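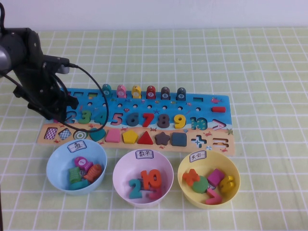 木製パズルボードと二本指グリッパーの黒いアーム。手前のボウルの札は左から「鱼」「数字」「其它」

Jarninano(ジャルニナーノ)

Jarninano(ジャルニナーノ)は、Hodora社が出している卓上ロボットアーム用の学習キットです。「つかむ、運ぶ、分ける、はめる」という手先の作業をアームに覚えさせるためのセットで、アーム本体に二本指のグリッパー、固定カメラ用のスタンド、操作ソフトのHokura(ホクラ)が付いてきます。パズルやボウルは付属しません。ここ、買う前に私も見落としていました。届いた箱を開けて、さあ何をつかませようかと部屋を見回したのを覚えています。

この項目は私(このwikiの電子工作まわりをちまちま書いている者です)が実機を使いながら書いているので、百科事典にしてはだいぶおしゃべりです。仕様の抜けに気づいた方はノートページへどうぞ。

目次
1 概要
2 構成
3 作業の教え方
4 教材の選び方
5 使ってみた感想
6 料金とサポート
7 名前について
8 関連項目

1 概要

Jarninanoは「家庭の机に置ける大きさで、研究室っぽいことができる」のが売りのキットです。工場用のアームみたいに同じ場所へ同じ動きを繰り返すだけなら、もっと安い製品がいくらでもあります。このキットの面白いところは、人がお手本を見せて、その記録から動きを作っていく流れが最初から最後までそろっている点です。

対象は高専や大学の授業、それから私のような趣味の人。公式の案内では中学生からとなっていますが、配線と初期設定は大人が一緒にやったほうがいいと思います。

2 構成

アーム本体は机の端にクランプで固定します。根元から水平に届く距離は225ミリ。数字だけ見ると短いのですが、卓上の作業はだいたい収まります。横に長い教材を置く場合だけは、両端まで届くかどうか先に腕を伸ばして確かめてください。私は一度、置き場所を全部やり直しました。

グリッパーは二本指の平行開閉式で、アーム先端に取り付ける部分まで含めた重さが764グラム。指先の樹脂パッドは交換できます。薄い木のピースをつまむときは、パッドがへたっているかどうかで結果がかなり変わるので、予備は最初に買っておくといいです(消耗品扱いです、念のため)。

ケーブルは外に出るタイプです。写真でもアームの後ろから出た黒いケーブルが右へ回り込んで、ボードの数字の列のあたりまで垂れています。この取り回しはJarninanoの悪い癖としてよく話題になるところで、カメラから見たときにピースが隠れてしまうことがあるんですね。別売りのケーブルガイドを使うか、面ファスナーで上腕に留めるか。私は後者です。見た目はともかく、よく動きます。

カメラは机の横か上に固定して使います。手首に付けるカメラは標準では入っていません。

3 作業の教え方

教えるときはHokuraの画面で「記録」を押し、手元の操作レバーでアームを動かします。つかむところから放すところまでがひと区切りで、これを一回分のお手本として保存します。公式の手順書では、ひとつの作業につき最低50回分を集めてから学習にかけるよう書かれています。

50回! と最初は思いました。でも、やりはじめると手が慣れてきて、後半はほとんど鼻歌まじりです。むしろ気をつけたいのは前半と後半で自分の動きが変わってしまうことで、はじめの下手なお手本をそのまま混ぜると、アームまでためらうような動きを覚えます。あれはちょっとかわいいんですが、学習としては困ります。私は最初の8回分を練習と割り切って捨てるようにしています。

仕分けの作業なら、行き先の容器に札を貼っておくと、お手本を集めている本人が迷いません。写真のように「鱼」(魚)、「数字」、「其它」(その他)と分ける形はわかりやすい例です。手書きの札をボウルの縁に貼るだけで足ります。もちろん標準のHokuraが札の文字を読んで判断するわけではなく、覚えるのはお手本の動きと見た目の対応です。ボウルの並び順を途中で変えるなら、変えた並びのお手本も必要になります。

「その他」の容器を作るかどうかは好みが分かれます。私は作る派です。どちらに入れるか決めにくいピースが必ず出てくるので、逃げ場があると記録が止まりません。ただ、何でもそこへ入れはじめるとお手本がぼやけるので、図形は全部ここ、といった決まりを紙に書いてから始めるのがおすすめです。

4 教材の選び方

木製の知育パズルは相性がいいです。色がはっきりしていて、厚みがあって、はめる場所が決まっている。数字、魚、図形が一枚にまとまったボードだと、ひとつの教材で作業を何種類も作れます。写真のボードなら、上の段に番号付きの魚が立っていて、その下に数字、砂浜の柄の帯に図形という並びです。立っているものと寝ているものではつかむ角度が変わるので、同じ机の上で難しさに差をつけられるのがありがたいところ。

私なりの難しさの順番を書いておきます。やさしいほうからです。

ボードに立っている魚をつまんで、ボウルへ移す
厚みのある数字を抜いて、ボウルへ移す
ボウルの中で重なったピースを一つだけ取り出す
図形を元の穴へ戻す
数字を元の穴へ戻す

数字が最後なのは、向きがあるからです。丸や四角はちょっとずれてもなんとか収まってくれますが、4や7はそうはいきません。縁に乗り上げて斜めのまま、なんてことになります。ハートや星は図形の中でもむずかしい部類に入ります。

ボウルは浅めで口の広いものを。深い器だとグリッパーの肩が縁に当たります。下に敷く布は、ピースと色がかぶらないものにしてください。格子柄の布は、物の位置を戻すときの目印になるので私は気に入っています。ただし布がよれると格子ごとずれるので、四隅はテープで留めましょう。

5 使ってみた感想

良かったのは、とにかく始めるまでが早いことです。箱から出して、その日の夕方には最初のお手本が録れました。Hokuraの画面は文字が少なくて、記録、再生、やり直しの三つがどこにあるかすぐわかります。やり直しボタンが大きいのは本当に助かる!

いまひとつなのは音と、さっきのケーブルです。音はモーターの高めの音で、昼間なら気になりませんが、夜の集合住宅だとちょっと遠慮したくなります。私は夜9時を過ぎたら電源を切る決まりにしました。それと、グリッパーの力加減が三段階しか選べません。木のピースには中で足りますが、紙の箱をつかませたら角がつぶれました。

再現のうまさについては、教材と置き方しだいとしか言えません。うちの机では、魚の移し替えは安心して見ていられて、数字をはめる作業はまだ横で手を出したくなる、というくらいです。照明を変えるだけで調子が落ちることもあるので、カーテンは閉めて部屋の電気でそろえています。

6 料金とサポート

販売はHodoraの直販のみで、買い切りと月ぎめの貸し出しがあります。貸し出しは授業用の申し込みが優先されるらしく、5月は順番待ちが長めでした。学習をHodora側の計算機に任せるサービスもありますが、手元のパソコンで回すなら追加の費用はかかりません。

問い合わせはメールのみ。私の質問には翌日の昼に返事が来ました。手順書は日本語版がありますが、訳がところどころ硬く、「把持姿勢の逸脱時は原点復帰を励行」といった調子です。要するに、変な持ち方をしたら最初の位置に戻してね、ということだと思います。

7 名前について

Jarninanoの由来は公表されていません。試作段階ではĐồngという名前で呼ばれていて、古い手順書やソフトの設定ファイルにはその名残があります。ファイル名に「Đ」が入っていると環境によっては文字化けして読み込みに失敗するので、該当する方はファイル名を英数字だけに直してください。私はこれで午後をまるごと一つ使いました。

8 関連項目

Hodora
Hokura(操作ソフト)
平行グリッパー
模倣学習
知育パズル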